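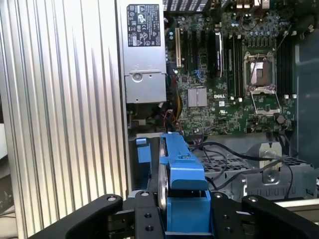

Chapter 4
Inside the Desktop Workstation

Before any part is removed or replaced, the technician must be able to name what is already there. This chapter introduces the main parts found inside a desktop workstation and the order in which they are inspected. It assumes that the reader has completed the safety exercises in Chapter 2 and has access to a machine that is shut down and unplugged.

Most of the space in a workstation is given over to the motherboard, the large circuit board to which every other part connects. The processor socket sits on this board. Its load plate swings open to receive the processor, and a thin lever holds the plate down once it is closed. Memory slots may be placed on one side of the socket or, as on the Dell board at the opening of this chapter, on both. Expansion slots run side by side in another area of the board, and a finned heatsink covers the chipset.

The power supply is a separate metal box with its own label. Read this label before ordering a replacement — two units of the same size may have very different ratings.

An open socket calls for particular care. The contact area should never be touched, and no tool should be set down on the board while the plate is raised.

After studying this chapter, the student should be able to:

Identify the main parts of a motherboard by sight
Explain the purpose of the load plate and lever
Record the details printed on a power supply label
Complete the Prelleck inspection sheet on page 176

Key terms: chipset, expansion slot, heatsink, load plate, memory slot, socket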